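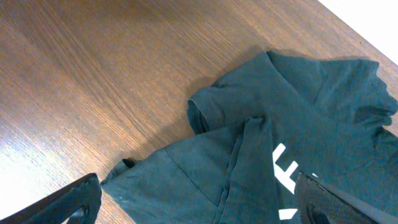 Slide 1: T-shirt on the folding table, dark teal-green, bunched up.

Speaker notes, "Folding T-Shirts for Shelf and Box"
Gerardo Lumbao, Zituvby Clothing Exchange
30 minutes including questions

Leave slide 1 up while people sit down. Start when the door is shut.

Hello, I'm Gerardo. I run the sorting room at the Zituvby Clothing Exchange. We take in clothes, we check them, we fold them, and we put them where people can find them. Last year 4000 pieces came through the room and 3000 of them were t-shirts. So I am going to talk about t-shirts and leave the sweaters for the second talk in December.

Ask how many people here fold at a table and how many fold on a bed or against the chest. Wait for hands. Don't comment on it, just say we will be working at a table today.

The shirt on the screen is how a lot of shirts look when you put one down without thinking. Layers on top of layers, a roll of fabric up near the top that could be a sleeve or could be the hem. If you grab it by the middle and shake, you may get lucky. More often you shake it, look at it, turn it around, and shake it again. Most of the time spent folding goes into finding out which end is which.

So the first part of this talk is about finding the shoulders.

Look for the collar first. It is ribbed on most shirts and you can feel it without looking. Once you have the collar, run a hand out along the seam each way until you reach the sleeve. Those two points are what you pick up. Lift the shirt by the shoulders, let the body drop, and lay it down with the hem toward you.

(If someone asks about picking up by the hem: it works for tank tops. With a t-shirt the sleeves fold under and you have to pull them out again.)

Slide 2. Talk about the table before going on.
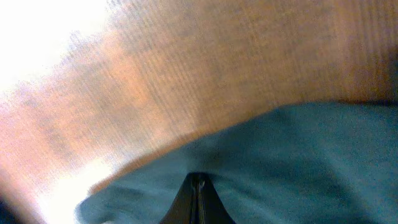 We fold on wood. I have tried a padded surface and I have tried a plastic folding table. The padded one grips the cotton, so when you slide the shirt to straighten it the bottom layer stays behind and you get a crease across the back. The plastic one we had at Panganiban Hall was too low and the whole shift had sore backs by lunch. Whatever you use, set it so your hands are a little below your elbows when you stand up straight. Wipe it down before the first shirt. Check the edge with your palm for splinters and sand them if you find any, a snag on jersey runs fast.

Light matters too. A dark shirt hides its stains under dull light, and a bright window facing you makes you squint at the pale ones. If you can turn the table so the window is to your side, do that.

Keep the pile to one side. We put unfolded clothes on the right and finished ones on the left, and the middle is for the shirt you are working on. Left-handed people at Zituvby switch it around. The rule is only that the middle stays for the one shirt. I have seen people put their coffee there. (Pause. There is usually one person looking down at this point.)

Slide 3.
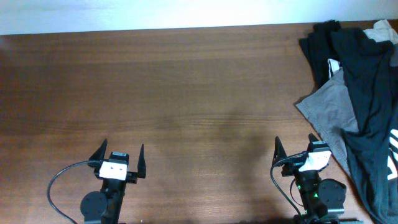
Amnuay Sukprasert asked, when I gave this talk at Flesteo, whether it wouldn't be faster to lay out several shirts at once and fold them all in one go. I told Amnuay we tried it for a month. It is faster on the first row and slower after that. The shirts overlap, you lean across one to reach another, and the sleeves of the one underneath get pulled. If you have a very long table and two people, one can lay out and the other can fold, and that does work. For one person, take one shirt from the pile, fold it, stack it, take the next.

Amnuay's other point was a good one and I have added it to the notes: pull from the top of the pile. If you pull from the bottom, the pile walks across the table.

Now the fold. Do this part live. Use the gray demo shirt from the bag, and move so the left side of the room can see.

Lay the shirt face down, collar away from you. Smooth from the center out. Two passes with flat hands are enough, you are not ironing.

Fold the right side in to the middle of the back. The fold line starts halfway along the shoulder and runs straight to the hem. Turn the sleeve back on itself so it lies along the fold and doesn't stick out past the middle.

Same on the left. You should now have a long strip with the collar at the top.

Bring the hem up to just below the collar. Then fold once more, in half, if it is going on a shelf. If it is going in a box standing up, fold in thirds.

Turn it over. Square the ends with the sides of your hands.

Do it once slowly while talking, then once at normal speed without talking. Then hand out the shirts. Give people five minutes. Walk around. The usual trouble is the first side fold running at an angle, so the strip is wider at the bottom than at the top. Have them open it and start over, it is quicker than trying to pull it straight.

While they are working, mention sizes. Fold all sizes to the same finished width. A small shirt takes a narrower side fold and an extra large takes a wider one. At Zituvby we keep a board on the table, cut to the width of our shelves, and new people fold around it until they don't need it. Our Firkau shelves hold 192 folded shirts per bay when the widths match. When they don't match, the stacks lean into each other and the bay has to be redone.

Collect the shirts or let people keep them on their laps, it doesn't matter.

Slide 4. This is the section on uneven ends.
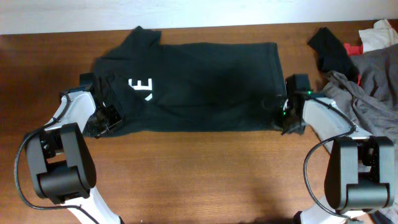 I always get one neat end and one messy end, somebody said to me after the last session, and I don't know which one to fix. Fix the messy one, but fix it early. If one end of the rectangle is straight and the other is bunched, with a shoulder or a sleeve poking up past the fold, the trouble is inside. Tucking the sleeve under at the end makes a lump, and the lump shows as soon as there are other shirts on top. Open the last fold, lay the sleeve flat, and close it again. It takes a few seconds.

It helps to work with one hand on each end. Hold the good end still and do the straightening at the other. If both hands go to the bad end, the good end drifts and then you have two to fix.

Black shirts need a little more care. The folds are hard to see, so use your fingers to find them. They also show lint, so brush them before folding and wipe your hands if you have been handling towels or fleece.

Shirts with printing: we fold so the print ends up on top when people would want to see it, and that means face down at the start. If the print is large, some of the letters will go under the fold whatever you do. Don't change the width to save a word. For thick rubbery prints, try not to put the last fold straight through the middle of the lettering, it can crack over time. Move the fold up or down a little.

Stacking. Alternate the direction, collar fold to the front on one and to the back on the next. The folded edge is thicker than the open side, and a stack that all faces the same way starts to slide. Stop when the stack reaches the mark on the shelf post.

Questions. Likely ones:

Long sleeves? Same fold, but the sleeve goes straight down the back after you bring the side in.

Rolling? Fine for a suitcase. On a shelf people unroll them to check the size and don't roll them back.

Damp shirts? Hang them up. Don't fold anything you are unsure about, it will smell by the end of the week and so will the ones next to it.

Kids' shirts? Skip the last fold and put them in boxes standing up.

Handouts are on the chair by the door. The width board drawing is on the back page, and the measurement is left blank so you can fill in your own shelf. Bring back the demo shirts, please.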